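Una mañana entre bambalinas en el Teatro Hapeta

Llevaba años pasando por delante del Hapeta sin haber visto de él más que el vestíbulo, la sala y, una vez que me equivoqué de puerta, el cuarto de las escobas. Así que cuando anunciaron jornada de puertas abiertas en febrero me apunté el primer día, convencí a mi hermana (que dice que el teatro le da sueño, pero luego es la que más pregunta) y a las diez menos cuarto ya estábamos las dos en la acera con el abrigo hasta la nariz.

Nos recibió Birthe Blöndal, que lleva la regiduría de la casa y que habla bajito incluso cuando no hay función, supongo que por costumbre. Nos repartieron en grupos y al nuestro le tocó empezar por arriba, por el telar. Son muchos escalones, aviso, y la escalera es estrecha; si alguien de la familia anda mal de las rodillas, que pida quedarse en el escenario, porque desde abajo también explican bastante. Arriba huele a polvo y a cuerda vieja y se ve el escenario entre las tablas como si fuera una caja de zapatos. Sixten Fagerlund, el jefe de maquinaria, nos enseñó cómo se contrapesa un telón y nos dejó tirar de una maroma de las antiguas, de cuando todo se movía a mano. Yo no la moví ni un dedo. Mi hermana sí, y todavía lo está contando.

El escenario impresiona mucho más de lo que esperaba. Una lo ve desde la butaca y le parece una cosa plana, y luego resulta que tiene una caída hacia el público que se nota en los tobillos. La sala tiene 775 localidades, y desde el centro, con las luces de la platea encendidas, se ven absolutamente todas — entendí de golpe por qué hay actores que prefieren no mirar. Estaba montada a medias la escenografía de «Skosham», el musical que estrenan en primavera, con una estación de tren pintada de verde y una pasarela que todavía no tenía barandilla y por la que, claro está, no nos dejaron subir.
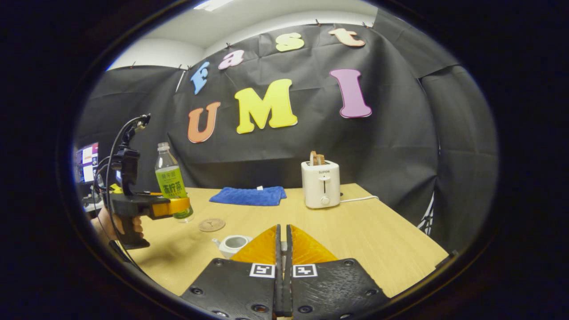
El taller de utilería fue para mí lo mejor de la visita, y eso que iba sin esperar gran cosa. Está en el sótano, pasado el almacén de sastrería, y lo lleva Cúc Tăng desde hace ya muchas temporadas. Nos contó que el inventario anda por las 3293 piezas, cada una con su etiqueta y su ficha, y que lo más difícil de encontrar nunca son las espadas ni los candelabros, sino las cosas de diario, las que el público reconoce porque las tiene en casa. Una tetera blanca de cerámica, pequeña y de pitorro corto, sobre una mesa de madera clara, parece lo más sencillo del mundo, y sin embargo hay que pensar si se distinguirá desde el anfiteatro, si hará ruido al dejarla y si el actor podrá servir con ella sin dejar de cantar. Desde entonces miro las meriendas de las obras con otro respeto. También nos habló de la comida de mentira, del pan que aguanta toda una gira y de un pollo asado de resina que ha salido ya en 4 montajes y al que tienen cariño.

De ahí pasamos a sastrería, un poco deprisa porque venía otro grupo detrás. Me quedé con ganas de más. Halima Minja estaba arreglando el bajo de un abrigo del segundo acto y, sin levantar la vista, fue contestando a todo el mundo con una paciencia de santa: que sí, que los trajes se lavan, que no, que no todos; que a algunos se les da con un pulverizador y al perchero. Para «Skosham» preparan 130 trajes entre coro, protagonistas y suplentes, y hay un cambio en la escena del andén que tiene que hacerse durante un redoble. Nos enseñó el truco de los imanes, pero no lo destripo por si vais a verlo.

Hacia las doce nos sentaron en las primeras filas y asistimos a un trocito de ensayo, con piano y sin vestuario. Lo dirigía Ultan Moriarty, que paró la misma frase no sé cuántas veces hasta que el dúo entró como quería. A mí me sonaba bien desde la segunda, pero la última, es verdad, ponía los pelos de punta. Son de la compañía Tunonis, los mismos que trajeron «Belanton» hace un par de inviernos, y quien la viera recordará aquel final con la nieve.

Por poner alguna pega: en el camerino grande no cabíamos todos y los de atrás no oímos nada, y la cafetería del vestíbulo cerró justo cuando salíamos, con el frío que hacía. Si repiten, y Birthe nos dijo que la idea es hacerlo otra vez antes del verano, recomiendo pedir el primer turno, llevar zapato plano y dejar el bolso grande en casa. La entrada es gratuita, pero hay que reservar en taquilla. Mi hermana ya ha preguntado por las entradas del musical, en el anfiteatro, lado izquierdo, que dice que desde ahí se ve la maroma.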